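Selbstklebende Wandfolie mit Terrazzo-Muster anbringen

Teil 3 meiner Anleitung: Vom Zuschnitt bis zur letzten Ecke

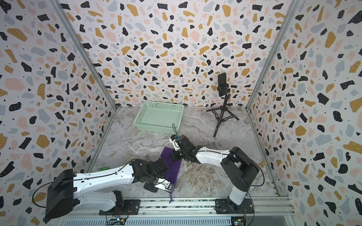
Bevor du anfängst

Schön, dass du bis hierher gelesen hast! In den ersten beiden Teilen ging es ums Ausmessen und ums Vorbereiten der Wand, jetzt wird endlich geklebt. Ich beschreibe alles am Beispiel der Folie Vurnell, weil ich mit der am meisten gearbeitet habe (Küchenrückwand, Flurnische und das Innere von einem alten Schrank). Mit der dickeren Jakab geht es genauso, sie verzeiht nur mehr und lässt sich dafür schlechter um Kanten legen.

Das solltest du griffbereit haben:

- Folie, alle Rollen aus derselben Charge
- Cuttermesser und mehrere frische Klingen
- Stahllineal, mindestens 60 cm
- Filzrakel
- Wasserwaage und weicher Bleistift
- Föhn
- feine Nadel
- fusselfreies Tuch

Hinweis: Vergleiche die Chargennummern auf den Etiketten, solange die Rollen noch zu sind. Bei mir stand auf zwei Rollen die 284 und auf der dritten die 112, und das Cremeweiß war bei der einen eine Spur gelblicher. Im Laden sieht man das kaum, an der Wand jeden Tag.

Bahnen zuschneiden

1. Rolle die Folie mit dem Muster nach unten auf einem sauberen Boden aus und lass sie eine Stunde liegen. Sie kringelt sich danach viel weniger.

2. Miss die Wandhöhe an drei Stellen und nimm den größten Wert. Dazu kommen oben und unten je 3 cm Zugabe. Altbaubesitzer dürfen gern großzügiger sein – meine Decke im Flur fällt auf zwei Metern sichtbar ab.

3. Zeichne die Schnittlinie auf dem Trägerpapier an und schneide am Stahllineal entlang. Lieber zweimal mit wenig Druck ziehen als einmal mit viel.

4. Leg die zweite Bahn neben die erste und schieb sie, bis der Rapport stimmt. Bei Terrazzo denkt man gern, das sei egal, weil die Steinchen ja sowieso kreuz und quer liegen. Aber ein großes Stück, das mitten im Muster gerade abgeschnitten ist, springt sofort ins Auge!

5. Nummeriere die Bahnen hinten mit Bleistift und mach einen Pfeil nach oben dran. Ich habe einmal eine Bahn kopfüber geklebt und es erst beim Abendessen gemerkt.

Vorsicht: Niemals auf dem Parkett oder auf PVC schneiden. Eine Schneidematte oder ein dicker Karton gehört immer darunter.

Kleben

6. Zeichne mit der Wasserwaage eine senkrechte Linie für die erste Bahn. Verlass dich bitte nicht auf die Zimmerecke, die ist fast nie im Lot.

7. Zieh oben das Trägerpapier eine Handbreit ab, knick es nach hinten und setz die Folie an der Linie an. Erst leicht andrücken, einen Schritt zurücktreten, gucken, dann fest andrücken.

8. Jetzt mit einer Hand das Papier nach unten wegziehen und mit der anderen rakeln, immer von der Mitte nach außen. Zu zweit geht das deutlich entspannter. Meine Nachbarin Hortensia Ulloa hat gezogen, ich habe gerakelt, und wir waren mit der Nische vor dem Mittagessen durch.

9. Kleine Blasen streichst du zum Rand hin aus. Was nach einem Tag noch da ist, stichst du flach mit der Nadel an und drückst die Luft mit dem Finger heraus.

10. Die nächste Bahn setzt du mit 2 mm Überlappung an. Stoß auf Stoß sieht am ersten Abend toller aus, aber die Folie zieht sich noch ein bisschen zusammen, und dann blitzt die Wand durch.

Innenecken

11. Kleb nie eine ganze Bahn in einem Rutsch um die Innenecke. Schneide sie so zu, dass sie nur 13 mm auf die nächste Wand läuft, und fang dort mit einem neuen, lotrechten Stück an.

12. Wärme den schmalen Streifen mit dem Föhn auf mittlerer Stufe an und drück ihn mit der Rakelkante in die Ecke. Er soll richtig anliegen, ohne Hohlraum dahinter.

13. Wer die Ecken lieber abdecken möchte, nimmt ein schmales Winkelprofil. Von Curnlow gibt es eins zum Kleben, das ich in der Küche verwendet habe. Das Profil kommt erst ganz zum Schluss drauf.

Vorsicht: Den Föhn ständig bewegen! Bleibt er auf einer Stelle, wird die Folie wellig und das bekommst du nicht mehr glatt.

Überstände und Steckdosen

14. Drück die Folie oben und unten mit der Rakel in den Knick und schneide an der Kante entlang. Nach jeder Bahn eine Klinge abbrechen, auch wenn sie sich noch scharf anfühlt.

15. Vor Steckdosen die Sicherung raus und prüfen, ob wirklich kein Strom mehr drauf ist. Abdeckung abschrauben, über die Öffnung kleben, kreuzweise einschneiden, die Zipfel wegschneiden, Abdeckung wieder drauf. Wenn du dir da unsicher bist, lass es einen Elektriker machen.

Hinweis: In den ersten drei Tagen nicht feucht abwischen. Danach reicht lauwarmes Wasser mit einem Tropfen Spülmittel. Reststücke hebe ich aufgerollt im Schrank auf, mit der Chargennummer auf einem Zettel, falls doch mal eine Stelle ausgebessert werden muss.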